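Thread: Has anyone been to Plavau since they changed the menu?
Started by Ademir Guerra, September
Last updated Friday

Ademir Guerra wrote:
We're thinking of taking my mum to Plavau for her birthday and I'd love to hear from anyone who's eaten there lately. We adored the old place - the lamb especially - but I gather Khương has taken over the kitchen and it's all small plates now. Is it still somewhere you can hear each other talk? 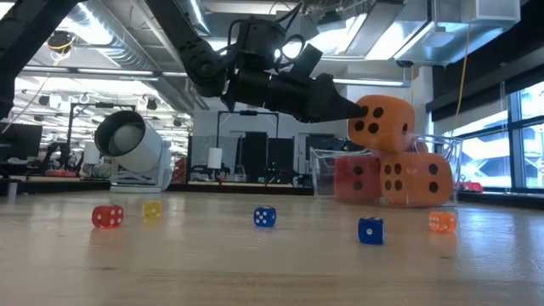
Big foam dice, orange on top.

tulterfan wrote:
Oh, do go! Two of us went last week and had the most wonderful evening, far too much bread and a crab dish I'm still thinking about. The bill came to a bit more than we'd planned, but we stayed until closing and they never once hurried us.

hilto_road wrote:
I'm sorry to disagree with tulterfan, who is usually spot on, but we found it dear for what it was. Lovely staff, tiny portions, and we stopped for chips on the way home. For a birthday I'd book Hilto instead, where your mum would get a proper pudding.
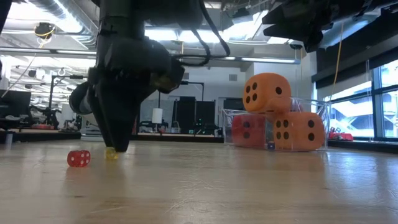
And they'll do her a candle if you ring ahead, or they did for my sister. Do ask for a table at the back, the front gets draughty.

tulterfan wrote:
Fair enough about the portions, but Hilto is so loud on a Friday!

Ademir Guerra wrote:
Thank you both, this is such a help. She does like her pudding. I'll ring Hilto and ask about a lunch table.

We use cookies to keep you logged in. Accept or manage settings.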